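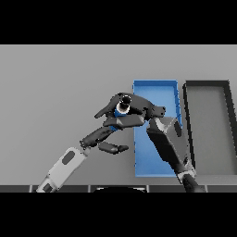 Jivasanceのシミュレーター画面。青いトレイの横で円筒の部品をつかんでいるところ。

双腕ハンド用のシミュレーション環境「Jivasance」を試用中です。使った感想を何回かに分けて書きます。案件ではなく、自分で契約しました。

料金は月799円の個人プランです。ほかに研究室向けのプランがありますが、そちらは触っていません。個人プランで同時に動かせる環境は3つまで。自分の使い方ならこれで足りています。

インストールは素直でした。アカウントを作って本体を落とし、サンプルを選ぶだけ。最初の起動だけシェーダーの準備で15分待たされます。2回目からはすぐ開きます。

標準のサンプルは8種類。いま回しているのは「Nernwood」という名前の課題で、小さな円筒を両手で扱うものです。台の上にはトレイが2枚、青と濃いグレー。背景も小物もなく、見た目はかなりそっけないです。

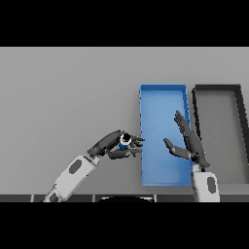
左手で円筒を保持、右手は開いた状態。

操作は手持ちのコントローラーでもスクリプトでもできます。自分はスクリプト派なので、関節角を直接渡しています。指の関節まで個別に指定できるのがこの製品の売りで、ここは宣伝どおりでした。

良くない点も書いておきます。指先の接触判定は、初期設定だと少し甘いです。指同士が近いとめり込み気味になることがあり、計算の刻みを細かくすると収まります。そのぶん動作は重くなります。

それと日本語のマニュアルがまだ途中です。「Metwally」という物体編集ツールの章は見出ししかありません。英語版には手順が全部載っているので、そちらを読んでください。

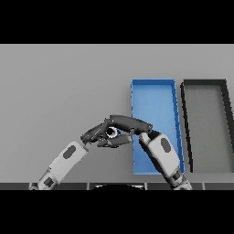
白いリングの付いた部品に両手の指が集まったところ。ここの接触設定に一番時間を使いました。

両手の指が近づく姿勢は調整が面倒です。片手ずつなら初期値のままで困りませんが、両手を寄せると摩擦の値で挙動がだいぶ変わります。部品側の摩擦を先に決めて、指側はあとから触るのが楽でした。

サポートにも一度問い合わせました。Rachid Shawkyさんという担当の方から翌日に返信があり、設定ファイルの例も付いていました。文面は英語です。

以前使っていたStedtonと比べると、描画の質はStedtonが上、手の細かい制御はJivasanceが上です。アームだけ動かす人がわざわざ乗り換える必要はないと思います。多指ハンドを触りたい人には勧められます。

質問をもらったので追記。ログの書き出しはCSVに対応しています。動画の書き出しもありますが、画面の上下に黒い帯が入ります。消す設定はまだ見つけていません。

あと、GPUなしのノートPCでも起動はします。ただ視点を回すだけで引っかかるので、実用は厳しいです。

1月いっぱいは契約を続けます。次は自作の部品を読み込ませてみるつもりです。対応形式の一覧はマニュアルの付録にあります。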